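BRARKTON: The Nanness County Court has entered judgment in the fraud case against Curkov Holdings, ordering the company to pay restitution to 820 former customers. The sentence follows guilty pleas on 28 counts of false billing.

The counts cover 3,214 invoices issued for maintenance work that was never carried out. Under the plea agreement, the remaining charges were dismissed. The court retained jurisdiction over restitution until all payments are complete.

Claims will be processed by Mykhailiuk Recovery, the court-appointed administrator. Nearly 70 percent of eligible customers have already filed. Those who have not must submit a signed claim form and one proof of payment by the end of June. Late claims will be reviewed only on written motion.

Curkov Holdings is barred from bidding on county contracts during its probation and must file quarterly financial statements with the clerk.
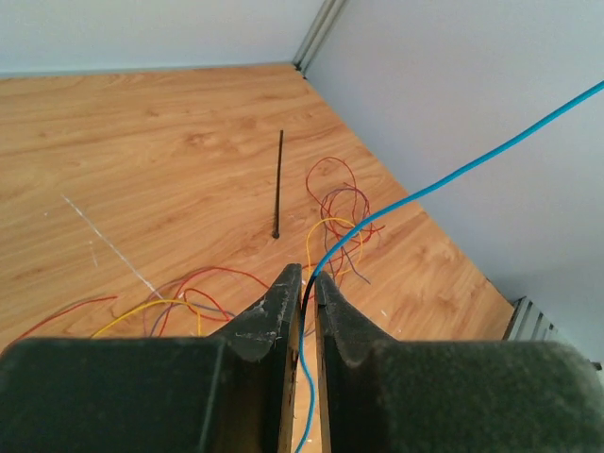

Priit Kļaviņa said the defense accepts the judgment but will ask the court to review how interest was calculated on the older invoices. A hearing on that motion has not been scheduled.

Claim forms are available at the clerk's office, first floor, until 4:30 p.m.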